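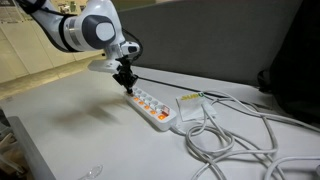

Hesstead Asks Residents to Unplug a Few Things, Please

Local News | Energy & Utilities

Print this story | E-mail to a friend

25 Jun 2019

HESSTEAD - The town would like you to take a look behind your television.

In a notice that went out with this month's water bills, Hesstead is asking every household to find the devices that draw power all night and switch them off until the end of August. The campaign is called Lights Out, Hesstead, a name that three people at last week's public meeting said sounded like a threat.

The trouble is the substation on Valtar Road, which was built when the average Hesstead home owned one radio and a toaster. It now serves a town with two tanning salons and a year-round ice rink. A replacement transformer was ordered last fall and is expected in September, a month in which the town will no longer need it quite so badly.

Until then, the plan is good manners. Homes that cut their use by some 27 percent compared with last summer will get a credit on their October bill. The credit is 3 dollars.

"I know what three dollars buys," said Florencio Lozano, the town's utilities manager, who presented the plan to a room that had been promised air conditioning and did not get it. "It's a gesture. We had a bigger gesture in the first draft of the budget."

Lozano spent most of the evening on what he called the sleepers: cable boxes, game consoles, printers, phone chargers with no phone on the end of them. His advice was to put the whole crowd on a power strip with a switch and turn the strip off at bedtime. The little orange lights along a strip, he said, are there to be looked at once in a while.

He then took questions for 50 minutes. A man in the second row wanted to know whether his fish tank counted. It does, but he may leave it on. A woman from Orchard Street asked if the town hall fountain, which is lit from below in four colors until two in the morning, had received a notice with its water bill. Lozano said he would look into it. The fountain was still lit on the way out, and it was on purple.

Not everyone is waiting for the transformer. The Gavrilă bakery on Main Street has moved its first bake from five in the afternoon to four in the morning, when the load on the grid is lightest. The bread is the same. The staff, according to the sign taped to the register, are "a bit short with people after lunch, sorry."

Trakico, the hardware store across the street, has done well out of the whole business. It sold 80 switched power strips in the week after the notices went out, more than it had moved in the previous two years, and has put the rest of its stock in the window beside a hand-lettered card reading BE A GOOD NEIGHBOR. The store's own neon sign, a hammer that swings, runs day and night. Management says the hammer is under review.

A few cautions came with the notice. Refrigerators and freezers should be left alone. So should anything medical, and anyone who depends on home medical equipment is asked to call the utilities office and be put on the priority list in case of an outage. Space heaters and window air conditioners belong in a wall outlet and should never be run from a strip. Plugging one strip into another is also out, a point the fire department asked to have printed in bold and which the town printed in italics.

The ice rink, the largest single customer on the Valtar Road line, has agreed to dim the lights in its snack bar. It was asked about the ice. The rink replied in a two-page letter, read aloud at the meeting, that ice is central to its operations.

Readings will be taken at the substation every evening and posted on the door of the town hall, next to the dog license forms. A second public meeting is planned for early August, in the same room. Residents are advised to bring a fan - battery-operated, if they have one.

Print this story | E-mail to a friend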